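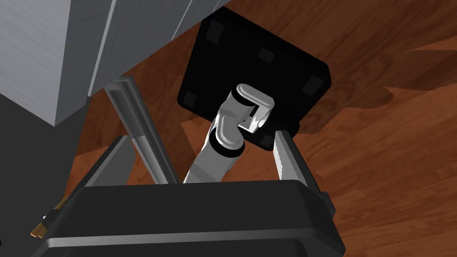

White arm, wooden floor.

August, way past midnight

So I finally finished the trade campaign in Guvik! Final score 3,355, and I'm still grinning. I almost quit back at the second map (the swamp one, ugh) when my whole fleet got stuck behind a toll gate and I was down to 467 gold with three ships to feed. Then I sold the big barge, bought two ugly little cutters and just ran salt back and forth until I could breathe again.

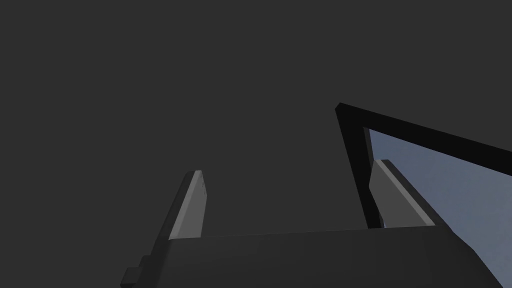

Zuzana Danko wrote back that salt is for cowards and I should've gone straight for the lamp oil, her best run hit 1,260 gold before the first winter. Fine, but she plays on easy weather - I checked. I tried oil once and pirates took the lot.

The ending is kind of a letdown, by the way. One page of text and a song. I sat through the song twice anyway.

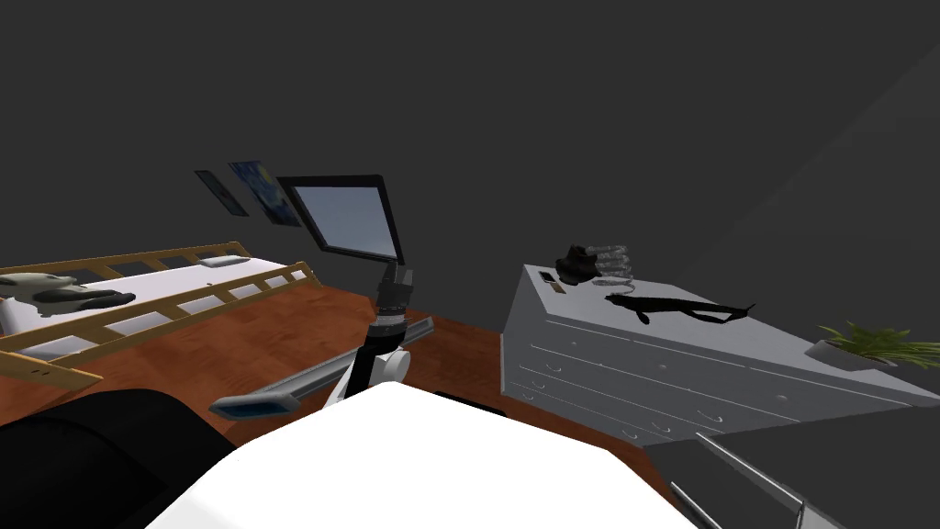
Younes Hamdy thinks the expansion fixes all that, and he keeps telling me to skip the patch and start over with a clean save. Maybe. My old save has 721 days on it and I can't quite delete it yet. Going to bed now, or maybe one quick look at the new harbor map first.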